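Stop calling it a glitch

Quick one, I have a shift at 3 and I'm typing this on my phone, so forgive the mess.

We had a stop at Uvside in November. Not a dramatic one. No smoke, no blood. An arm on the snack packing bench closed on a bag, lost it somewhere between one box and the other, and kept going. Opened over the second box. Went back. Did it again. And again. The screen counted every one of those as a packed item, because as far as the software cared the move was finished, so the item was in the box.

425 of them. That was the count when somebody finally looked inside the carton.

The report said glitch. One word, more or less, and then a line about restarting the controller. And that's my whole problem, that word. A glitch is a thing that happens to you, like weather. What we had was a machine that never checked its own hand, and people (me included) who signed off on a machine that never checks its own hand.

I've worked around these for years, first at Wuyts and then at Orkow before it got folded in. Big ones behind fences, and now the little ones on tables. The big ones scare you, so you respect them. The little ones get treated like a stapler. Folks lean in over them. Folks leave stuff lying under them. I've done it, reached past a moving wrist to grab a bag that had slid off, because stopping the thing properly takes a login and a walk, and the walk is long when you're behind.

Snack bags are about the worst thing you could hand it, too. Light, slippery, full of air. No two sit the same way. The finger gets hold of a corner and the rest of the bag swings, and a grip that looks fine from the side can be a grip on nothing but the seam. Anyone who has ever fought a bag of chips knows this. But the acceptance test was done with cubes. Nice hard cubes that stay where you put them. It passed, of course it passed.
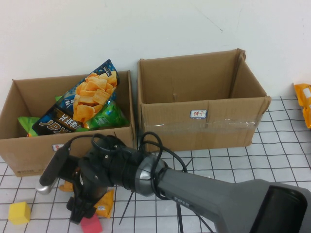 Kristof Jacobs wrote back after I posted the first half of this on the shop page, and I'll put it in since he disagrees with me. His view is that a dropped bag isn't a safety matter at all, that I'm mixing up two things, and that if every missed pick gets written up like an injury then people will stop writing up anything. Put a weight check under the carton, he says, and move on.

He's right about the weight check. I asked for one. It's in the budget for "later", next to the new fan.

But I don't buy the rest. The missed pick is where the hand goes in. That's the link, it's so short I don't know how you'd miss it. Arm drops a bag, bag lands under the arm, person sees the bag, person reaches. The arm has no idea about the person, same way it had no idea about the bag. If it can't tell full fingers from empty ones I'm not going to bet it can tell my knuckles from a bag of chips.

And cables. While I'm at it. Loose loops around the wrist catch on things – box flaps mostly. A snagged cable pulls the arm a hair off, and then you get picks that are a hair off, and then someone writes glitch. I've seen a loop pull tight and nobody wrote down a thing, because the pick worked that time.

What I'd want isnt fancy. A check that something is in the fingers before the count goes up. Three misses in a row and it stops and stays stopped, no auto restart. A stop button you can hit with your elbow from where you stand, not across the aisle. Cables tied down. Test it with the actual junk it's going to pick up.

Flerkero quoted us roughly 3000 for the lot, installed. I've seen more than that spent on a banner for the open house.

And change the form. Take the glitch box off it. Make whoever fills it out write down what the machine did, what it thought it did, and where the nearest person was standing. It'll take longer. Good. On ours that last line would of been me, about a foot away, looking at the counter instead of the carton.

Gotta run, they're calling the line.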